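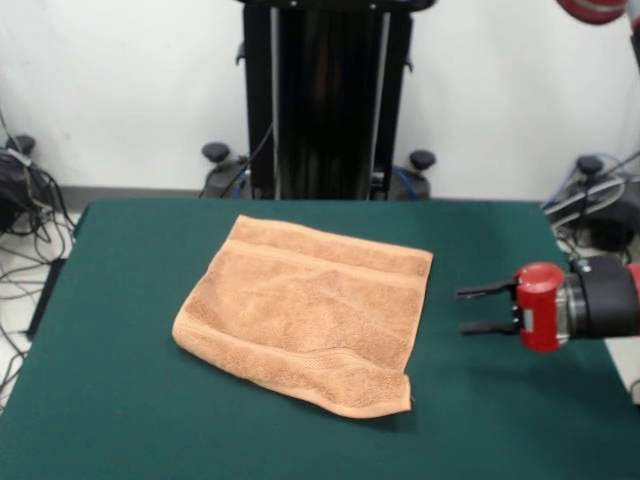 Part-time Magazine Content Editor, Flellmont

Posted Jan 16, 2018

Flellmont is a digital newsstand. Our subscribers pay one monthly fee and read as many magazines as they want on a phone or tablet. We carry 53 titles, including the photography monthly Arerach and the home computing guide Vurnex, and we are looking for an editor to help get new issues ready.

You will check each issue after it is converted from the publisher's file. That means making sure pages are in order, article links go to the right page, and the cover and issue number match. You will also write the short blurb shown in the app, which can be no longer than 45 words.
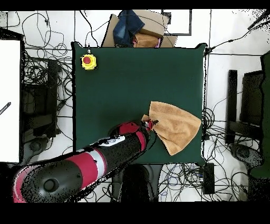

Back issues are a large part of the work. We have just added the older run of Rezende, a travel quarterly, and many of those issues still need tables of contents typed in by hand. We expect this to keep us busy until September.

You should have:
- 2 years of editing, proofreading or library cataloging work
- Good spelling and a steady eye for small errors
- A tablet or smartphone you can test issues on
- A reliable internet connection

Knowing how magazine layout software works helps but is not required. Hours are flexible, except when several monthlies come in together. The job is remote and paid by the hour.

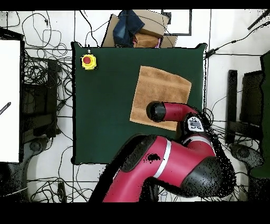
Do I need to be a subscriber to apply?

Anyone can apply. We set up a free account for the person we hire, and it stays open for as long as you work with us.

To apply, send a resume and a sample blurb for any magazine you read regularly through the Jobs page in the app or on our website. Please put "Content Editor" in the subject line.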